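Search this site Search Go

Husia finger kit for small grippers: seven months in

Posted by Juniper Haddad, 2026-10-14

I bought the Husia replacement finger kit back in March, after I'd worn out my second set of stock fingers and gotten tired of paying for them. So this is a long-term review, and a slightly opinionated one!
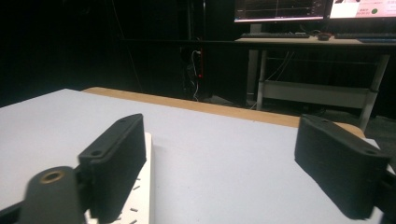 The kit comes with two pairs of blocky fingers, a bag of brass threaded inserts, screws in two lengths, and a little hex key that you should throw straight in a drawer and forget about (it rounds off if you look at it wrong). Mine cost 83 dollars with shipping from Trutdale. The stock pair from Malik runs quite a bit more than that, and you only get the one pair.

Fitting them took me most of an evening the first time. The instructions are one folded sheet and they skip the part I needed most, which was what order to tighten things in. What works for me is this: get every screw in loose, close the gripper gently on a flat piece of scrap, and snug the screws up a bit at a time while it's closed. If you tighten one side all the way first, the faces end up meeting at the tips with a gap you can see daylight through. Ask me how I know.

The inserts are the best thing in the bag. My old fingers had screws going right into plastic, and after a few changes the threads were mush. I've had these ones off and on more times than I can remember and the threads still bite. One insert did spin on me in June - my fault, I leaned on it - and I pulled it and set a new one with a soldering iron in ten minutes. Go slow with the heat and keep it straight. If it goes in crooked, let it cool and start over, don't try to push it upright while it's soft.

After any finger change you have to redo the zero, and please do it even if you think everything went back in the same spot. I close the gripper all the way, set that as zero in the software, then open and close it 10 times and check that the reading comes back the same. My log says 2058 cycles on the first pair before I noticed it drifting, and when I took the fingers off, one mounting screw had backed out maybe a quarter turn. A dab of medium thread locker fixed that. The kit should come with some, or at least mention it.

Looking after them is easy. I wipe the faces with a barely damp cloth at the end of the day and check the screws when I think of it, which works out to every 240 cycles or so if I'm being good. Keep oil off the gripping faces. I got sloppy with a spray can once and spent a whole afternoon watching the thing drop parts before I caught on.

Complaints? The faces are a little slick for small smooth stuff, so I stuck thin rubber on my second pair (the Murumbridge sheet, cut with a craft knife). Remember that the rubber changes your zero too. And the fingers are chunky! Getting down between two parts sitting close together is a pain, and I'd love a skinnier version.

Would I buy it again? Yep, and I did, last month. Four stars. They'd get the fifth for a decent instruction sheet and a hex key made of something harder than cheese.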